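Pilov Crossword Archive – FAQ
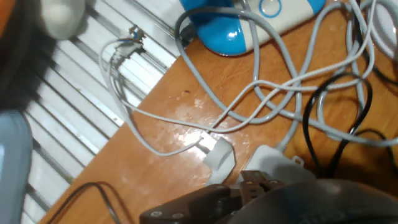
How many puzzles are in the archive?
The archive holds 1,277 puzzles. Of these, 723 include the constructor's notes.

Which file formats are supported?
PUZ and PDF. Rebus squares display correctly in PUZ only – the PDF prints the first letter.

Why does my streak reset at 10 p.m.?
Streaks follow Eastern time. Change the zone under Settings, then Clock.

Can I check a single letter?
Yes. Each puzzle allows 3 letter checks before the solve is marked as assisted.

How do I report an error in a clue?
Send the puzzle number and the clue number to Socorro Espinoza, archive editor. Corrected grids are posted once a month. Solve times recorded before a correction are kept.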